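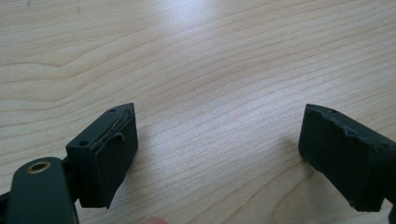

Showing the Job by Hand: A Talk with Leonor Loureiro

10/9/22

Leonor Loureiro spends most of her working day opening and closing a gripper. She does it with her own hand, at a table, with no robot attached. The recordings go to a group down the hall at Dillham, where they are used to train an arm that does the same jobs without her.

She came to the work from a packing line, where she trained new hires. "It's close to the same job," she says. "You do the thing slowly enough that somebody can follow, but you don't do it so slowly that it turns into a different thing."

Her team has 4 people. Each of them takes one task for the morning and another for the afternoon. A task might be putting lids on jars or folding a cloth in half. A good morning is 34 recordings that she would be willing to keep. She throws out any where she changed her mind halfway through a reach.

"If I go for the cup and then stop and come in from the other side, the arm learns to stop too," she says. "It doesn't know I was thinking."

Before this she spent five months on remote control, sitting at a desk and driving the arm with a pair of handles while watching a screen. She didn't mind it, but it was slow. Picking up a coin took her most of a minute. "You can't feel anything. You see the fingers touch and you guess how hard. With the hand tool you know right away if it's slipping."

Nuno Caldeira, who still runs the remote sessions, doesn't fully agree. He points out that a person holding the tool can make moves the arm can't copy. "Leonor can twist her wrist and lean over the table," he says. "The arm is bolted down. I get a lot of recordings where I have to tell her, sorry, that one's out of reach." With remote control, he says, anything recorded is something the arm has already done.

They have settled on using both. The hand tool covers most of the table work, and Caldeira's setup is kept for jobs near the edge of the arm's reach or close to a wall.

A good part of the conversation was about pads. The fingers of the tool are hard blocks, and the inner faces carry a softer layer for grip. That layer wears. It starts to lift along the top edge, or the edge gets chipped and ragged, and small objects begin to catch on it.

"People ask me about the software," Loureiro says. "I'd say half my questions are about glue."

She has tried three kinds. The one she uses now holds well on a clean block and badly on one that still has old glue on it, so she scrapes the block first and leaves it overnight. Abílio Bastos, who looks after the tools, wants a pad that slides into a slot and needs no glue. He hopes to have a set ready by December.

Whether a worn pad spoils a recording is something they still argue over. Bastos would change the pads at the first sign of lifting. Loureiro is less strict. The pads on the arm wear out as well, she says, and it may do some good for the arm to have seen a few grips made with bad ones. She does write it down in the log when an edge has come up.

Asked what makes someone good at the work, she took a while to answer. Steady hands matter less than people expect. She looks for someone who will do the same small thing all morning and still vary where they start from — a bit to the left, a bit farther back — without being told.

"New people put the cup in the same spot every time," she says. "Then we move it two inches on the real arm and it misses."

She had another set to record after lunch, a box with a tight lid, and went to find the scraper.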